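Norkham Robotics Club
Workshop and household tips, folding edition
Updated 2025-07-25

The laundry challenge has 4 garments in it, and by May we had learned that a towel is a cooperative rectangle and a jumper is not. These tips were collected by Prys Griffiths from the club notebook, with the swearing removed. Most of them work just as well if you fold your own washing by hand, like a person with no ambition.

Empty the pockets first
Same rule as the washing machine. Last term a hoodie went into practice with a bus pass in it and came out of three folds with the bus pass in somebody's shoe.

Fluffy knits shed
Mohair, angora and anything that looks as though it could do with a brush will leave fibres on your finger pads. Lift them off with masking tape at the end of every session. A damp cloth just rolls them into little sausages. Check the pivots while you're down there and pull out any strands with tweezers.

Pinch two layers or one, but decide
Half our failed folds came from grabbing the front of the garment and leaving the back where it was. For a sleeve fold you want both layers. Go in low, close slowly, and give it a small lift before you commit.

Screws work loose
Go over every pivot screw before you start. Finger tight is a state of mind. Elis Humphreys keeps the right driver on a string around his neck, and we have stopped laughing at him, mostly because we keep borrowing it.

Never hang a knit to keep it out of the way
It grows. The navy cardigan from the first heat now fits all of Team Lloyd at once. Store practice knits flat in the drawer marked Sornow — the one underneath is for cables.

Spread the sleeves before you fold
Arms out, body flat, neckline where you can find it. A sleeve trapped under the body will be discovered at the worst moment, generally by a judge. Straighten the cuff too, as a curled cuff turns into a lump in the finished parcel.

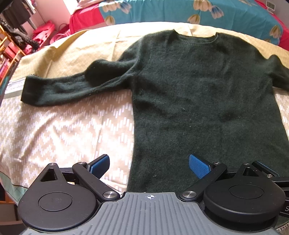 Green jumper on the bed, sleeve out
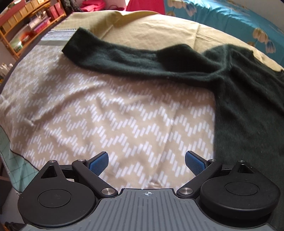

Fold towards the middle, one side at a time, and smooth with the flat of your hand between folds if the round allows hands. Skutovetti rules allow them in practice and in heats, and take 3 points off in the final. Bring the hem up last. If the parcel springs open, the sleeves were folded too thick, so lay them lower down the back and try again.

Label your practice runs
Write down the garment, the surface and who was holding the gripper. We have 410 runs from before anyone thought of this, and they are filed under "jumper, probably".

Spare pads are in the biscuit tin. The biscuits are in the tin marked pads.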